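Sorting tray

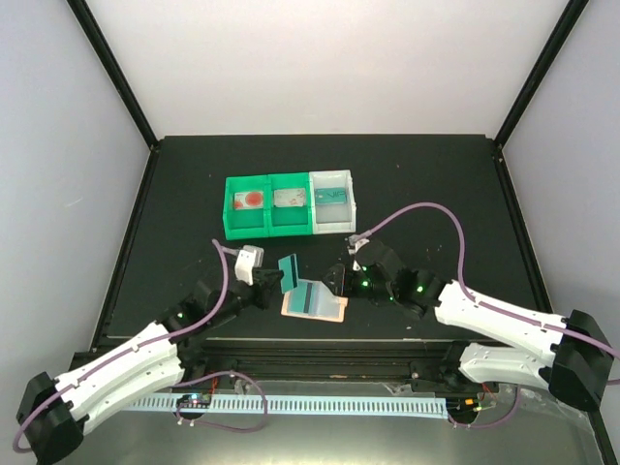 Page last changed in March, at 4:12 p.m.

A sorting tray is a shallow open container, or one of a joined row of them, used to keep small flat things such as cards, tickets or seed packets apart by kind. People have kept them on kitchen shelves and post office counters for a very long time, and most households own one without ever having given it a name. Color is the usual guide, with green and white both common choices, though plenty of older trays carry paper labels instead.

The town library at Prarum still looks after a handsome set built for its card catalog, which once ran to 3000 cards, and visitors are welcome to pull up a chair and try it (the staff are very patient). Vendula Jurčo wrote fondly of it in her history of the library, a generous book of 586 pages with three chapters on furniture alone.

See also: Card catalog; Letter rack; Pigeonhole desk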